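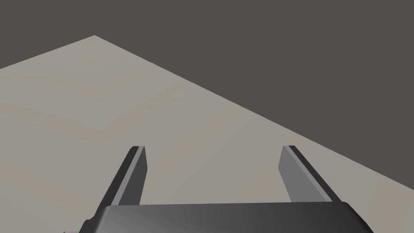
Latum Household Handling Project
Progress report to the Makowska Fund
February 23, 2019

This report covers equipment planning and the simulation work that supports it. No hardware has been ordered. The purchase decision is still set for July.

We are comparing two ways to equip the test kitchen. Gellari would supply a complete dual-arm unit with parallel-jaw grippers fitted. Ondidov would supply arms and grippers separately, and we would build the base ourselves. Both firms have sent written quotes. The Ondidov quote is lower, but it leaves out mounting hardware and the second controller, so the two totals can't be compared yet. We have asked for a revised version.

All trials so far have been run in simulation, using the gripper size we expect to buy. We have logged 386 trials on the stone counter layout with mixed household items. 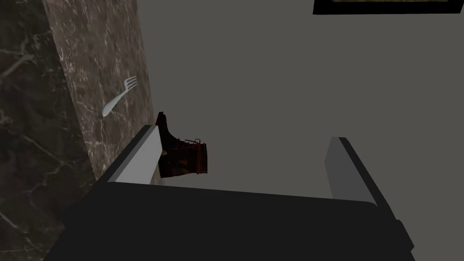 Simulated counter layout: open gripper, with boot and fork.

Thin items are the main budget question. A fork lying flat on stone leaves very little room for the fingertips, and a standard finger may be too thick for it. Boots raise a different issue, as the jaws have to open wide enough for the shaft. Gellari offers narrow fingertips as an option, and we have added $2,000 to the equipment line to cover two sets.
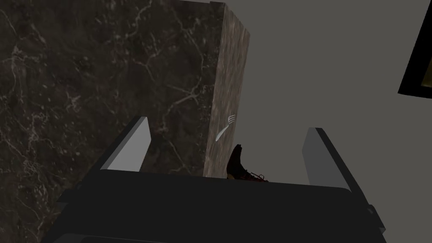 The other open item is camera placement. A wrist camera on each arm is included in both quotes. A fixed overhead camera is extra from either firm. We would like to hold off on that item until the wrist views have been reviewed for the full set of objects, including small ones placed near the far edge of the counter.

Delivery is quoted at six weeks from Gellari. Ondidov has not given a date. Floor space and power at the Latum site have been checked and are adequate for either option. 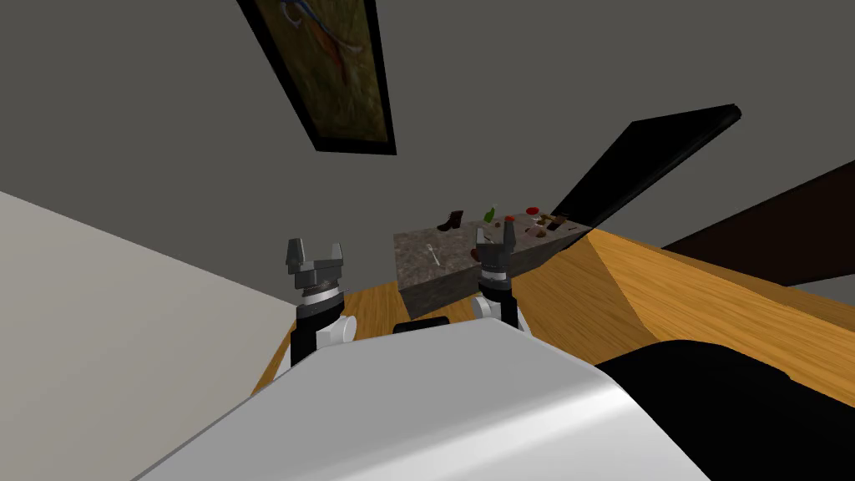 Reach is the last point to settle before we can fix the counter depth. The base position will be marked on the site plan once that is done, and the electrical work can then be priced.

Requested from the fund: approval to move the fingertip money into the current equipment line, and agreement to leave the overhead camera unspent until July. The revised Ondidov quote will be forwarded when it arrives.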